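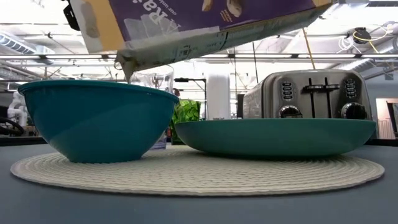 Stop buying themes by the feature list. Please. I've built shops on other people's templates for long enough and the feature list is the worst part of the whole page.

Case in point. Client of mine, small store, 41 products. Forty one. Came to me on a Friday with a theme called Harby already paid for. Mega menu, three sliders, 23 homepage layouts, a wishlist, a compare tool, a popup builder, a second popup builder inside the page builder. She uses one layout. She will always use one layout. All the other stuff still loads.

And the checkout was broken on phones. Not badly, the coupon field sat on top of the pay button. But who's checking that when the demo has a snowfall effect.

I went through the settings panel that night. Five tabs just for the header. I turned off what I could, then found out that "off" in Harby means hidden with CSS. So the script for the compare tool still runs, on a shop that sells candles. Nothing to compare! It's candles.

Theme sellers will say customers ask for this. Sure, some do. People ask for things when you put a checkbox next to them. Put up two themes, one with 500 options and one with a dozen, same price, and most buyers grab the 500 becuase it feels like more for the money. I get it. I did it too, my first shop ran on Jutport and I was very proud of the rotating banner.

What I'd want on a sales page instead: how long the product page takes on a cheap phone. When the last update went out. What breaks if you skip one. Whether a real person answers support tickets or it's a forum with 1,199 open threads and a sticky from last November. That one is Grullport by the way, and I still kind of like the theme. Nice type. Good product page. But I wont put a client on it with the forum like that.

Clubs are a bit better on this, I think. If you pay yearly they have some reason to keep fixing things. One-time sale, they have your money and the next theme to ship. But clubs also feel they have to put out something new every month, so you get a pile of half-looked-after themes and same problem again.

Anyway the candle store. We moved her to a plain starter theme and I wrote the few bits she needed by hand. Took me less time than the header tabs did. She asked if she could have the snow back for december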